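This site uses cookies to remember your sign-in and display preferences. Accept | Manage settings

Ovden Automation Users' Forum
Control and Planning > Contact tasks

Subject: Force threshold when positioning against upholstered furniture

prapai_srisuk wrote:
Members are asked for their views on the following. The Undthorpe group is preparing a controller for moving office chairs with two arms. The planner treats the chair as a rigid body taken from the depth map. The guarded approach stops correctly on armrests and metal legs. On cushioned surfaces it stops late, and the final pose error grows with the softness of the padding. The threshold is currently 6 N on both wrists. Would the forum advise lowering it, or changing the contact model?

geraghty_controls wrote:
The threshold should be lowered. A single value for all surfaces is easier to test and to approve. We would also recommend a slower approach over the last part of the path.

r_llorente wrote:
I must disagree with the previous reply. At Steltcombe we reviewed 406 logged approaches and found that 162 of the stops were false, caused by cable drag on the wrist and not by contact. A lower threshold will make that worse. The cable load should be modelled first, as it changes with wrist angle.

Could Ms Srisuk show how the cables are routed, and which parts of the chair the grippers are sent to?

prapai_srisuk wrote:
The two views requested are attached. Both are from the head camera.
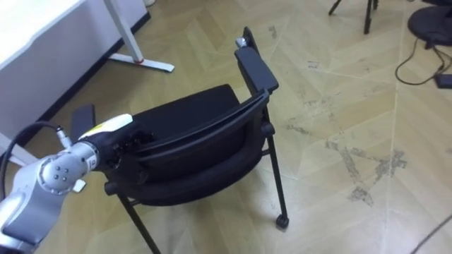
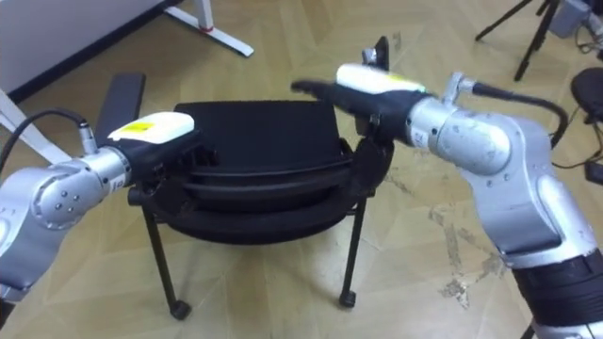 Reply 5: Cable load and surface labels

r_llorente wrote:
Thank you. The cable loops down to the wrist connector in both views, so its pull will vary with the pose. I would fit a small gravity and cable term for each arm before touching any threshold.

On the second point, the gripper pressed in where the seat meets the backrest is a difficult case. The depth map gives the outer surface of the padding, while the planner needs the firm part behind it. I suggest that the segmentation step labels padding, rim and armrest separately, and that each label carries its own stiffness.

geraghty_controls wrote:
Separate labels bring separate failures. If the rim is labelled as padding, the arm will push harder than intended. Our position remains that one cautious value is preferable until the labels have been checked - and that the check should be a formal one.

prapai_srisuk wrote:
Both points are noted. The group will fit the cable term first and keep the single threshold in the meantime. The change is recorded under ticket 1613. Black fabric beside black plastic is also a concern for the segmentation, and advice on lighting would be welcome.

r_llorente wrote:
Please log raw wrist torque as well as the filtered signal. We did not, and had to repeat the work in August.

Contact the moderators | © Ovden Automation Users' Forum | Back to top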